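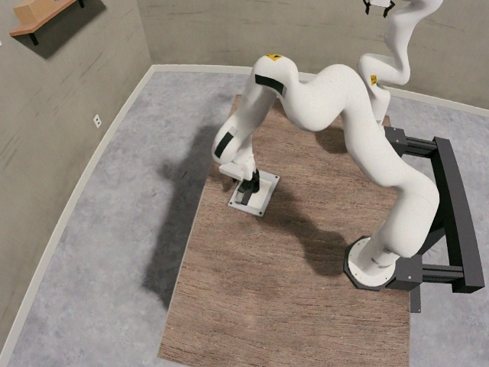 Wooden table and white robot arms, seen from above.

Section 4: Setting Up Your Daily Habit Plan

Habte keeps your sleep, water and movement goals in one place. Have your Stunuta wristband charged and nearby before you start.

1. Open Habte and tap Plan, then New Plan.
2. Enter the 4-digit code from the wristband box. Codes beginning with 933 belong to the older band and need the update in Section 11.
3. Choose one goal to begin with. You can add others after the first week.
4. Set a reminder time and tap Save.

Note: Reminders follow the clock on your phone – if you travel, check them when you arrive. 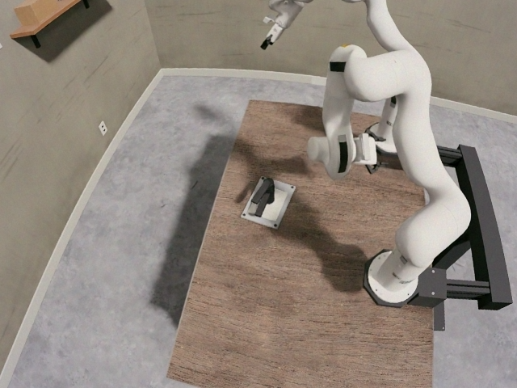 Robot arm at the right side of the table.

Changing a goal

1. Tap the goal and hold until the edit screen opens.
2. Move the slider to the new daily amount.
3. Tap Save. The old amount stays in your history.

Missed days are left blank. They do not reset your plan, and you do not need to fill them in later.

Caution: Habte does not give medical advice. Talk to your doctor before changing your diet or exercise if you are pregnant, take daily medicine or have a heart condition.

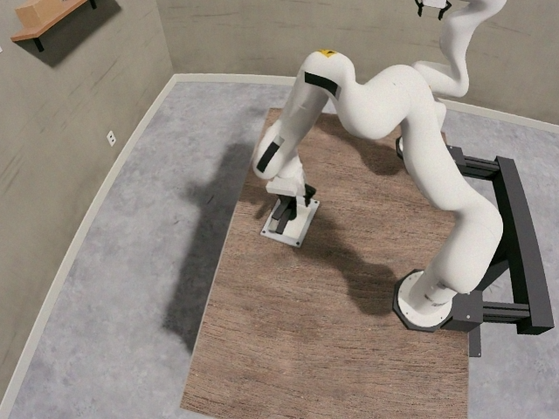 White arm reaching over the tabletop.

Sharing your plan

1. Go to Settings, then People.
2. Enter the email address of the person you want to add.
3. Pick View Only or Can Edit.

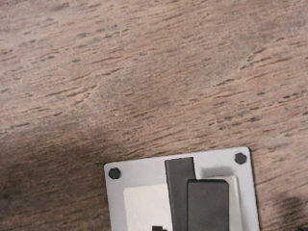 The other person must accept within 11 days or the invitation expires. To stop sharing, tap their name and choose Remove.

If error 3401 appears, sign out, restart the phone and sign in again.

Section revised June 30, 2022, by Csaba Pintér, Florkimine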